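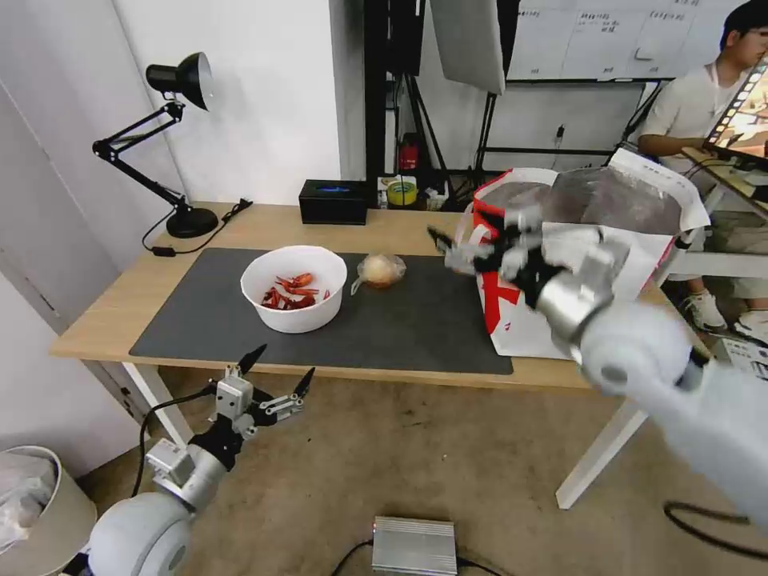 Finally saw Lekodside last night. Second try — first time the projector at the Mokis gave out before the titles and we all got a voucher and went home. So. June, warm, 211 seats and I'd guess most of them full, which for a two hour doc about a ferry line is kind of nuts.

Quick version: good. Not as good as Adeyemi, his last one, which I've seen 4 times and will see again.

Longer version, typing fast, I have to be out the door by nine.

Jouko Lindqvist shoots the crew of a car ferry in its last season. No narrator, no talking heads, no music until very late. Just people working. Ropes, coffee, the guy who does the ticket booth and his radio. The first half hour is slow and I mean SLOW, a couple in front of me left. Their loss, because the engine room section is fantastic. All that noise and then a cut to the deck at dawn with nothing but gulls. I got goosebumps.

What didn't work for me: the town meeting. Goes on forever. Everybody says the same thing about the bridge and I get it, the bridge is coming, you don't need over 100 people telling me. Also the captain's daughter shows up for one great scene on the car ramp and then she's just gone?? I wanted a whole movie about her.

The ending though. Won't spoil it. The music I mentioned is a bit by Nernon, accordion and some kind of hum, and it comes in so quiet that I thought it was the theater's air conditioning at frist. Then it wasn't.

Sound mix was a little muddy in the meeting scenes, might be the room. Subtitles white on white sky in a few places — come on, people.

There was supposed to be a Q&A but Lindqvist's train was late so they read out an email from him. It was short. He thanked the cook.

Anyway. Go if it plays near you, sit close, get coffee before. Plays one more week at the Mokis, late show only I think, check teh listings. Next up for me is the one with the beekeepers, if I can get a ticket.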